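Teleoperation notes: letters onto plates

Posted April 5, 2024

I have now logged 227 episodes of the letter task on the two-arm table, and enough has changed since my last post that the old setup notes are misleading. These replace them.

The task: foam alphabet letters start loose on the table, plates are set out among them, and the letters end up on the plates. Each arm has a parallel gripper. The operator holds a pair of leader handles and the arms follow. A fixed camera covers the table and each wrist has a small camera looking past the fingers. The learned policy gets the same views and nothing else.

I picked foam letters over the wooden blocks I used in October for two reasons. They compress, so a slightly bad grasp still produces a lift, and they have holes and legs and odd outlines, so the operator has to choose where to grab. A block allows two sensible grasps. An "s" allows several, most of them poor.

Recording software

I moved from my own scripts to Drasine for recording. It writes joint positions, commanded positions, gripper opening and the camera streams into one episode file, with a shared clock. My scripts wrote separate files and aligned them afterward, and the wrist streams drifted against the joint log over a long take. I found this only when a trained policy kept closing the fingers early. The data had told it to.

Replay and labeling still happen in Ceketel. It is slow to open a session, but it can scrub all camera views together, and I have not found a replacement for that.

How I drive

My rules changed after Emiliano Quintero sat down at the handles for an afternoon. His episodes were shorter than mine and trained better. Comparing the logs, the difference was in the approach. I was correcting position all the way down to the table. He stopped above the letter, squared the wrist, then descended in one motion. I now do the same:

Travel with the fingers open. Opening them late adds a pause that the policy copies.

Stop above the letter before descending. Square the fingers to the narrowest part of it.

Descend straight. If the line is wrong, go back up and start the descent again.

Close, wait a beat, lift.

Release low over the plate. A letter dropped from height bounces on the rim and the episode is scrap.

The wrist view is what I watch during the descent, and the table view for everything else. 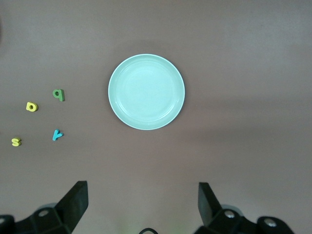
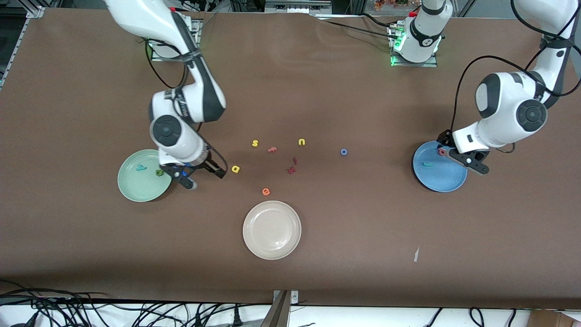 Dividing the work between arms

The early episodes have no consistent rule for which arm takes which letter. I reached with whichever hand felt natural, and both arms often headed for the middle at once. The policy learned to hesitate there. In replay you could see it start one arm, stop, start the other, and stop again.

The current rule is that each arm serves its own side, and the middle belongs to the arm that is already free. If both are free, the right arm goes first. It is arbitrary, but it is the same in every episode, and the hesitation dropped off once I retrained on the new set alone. Mixing the old set back in made it return.

The handles cause a smaller problem of their own. When I concentrate on one arm my other hand sags, and the idle gripper sinks toward the table. I now park the idle arm high and check it before each grasp.

What I throw out

An episode is deleted if a plate gets pushed, if a letter is dragged instead of lifted, or if I needed more than 2 attempts at the same letter. Recoveries shorter than that stay in. A policy trained only on clean grasps has no idea what to do after a miss, and mine used to close on air and then carry the air carefully to a plate.

I also cap each take at 90 seconds. Past that I get tired and the motion gets sloppy.

Open items

Letters lying against each other are still the worst case. Emiliano nudges them apart with one closed finger tip before grasping. I have tried recording that as a separate skill and as part of the normal episode, and neither has enough data yet to judge.

Grip force is not logged. The gripper opening stands in for it, which works for foam and would not for anything stiff.

Next batch starts with the plates moved between takes, as I have left them in place for too many episodes in a row. Episode list and settings file are in the usual folder under Laskowska, run 1821.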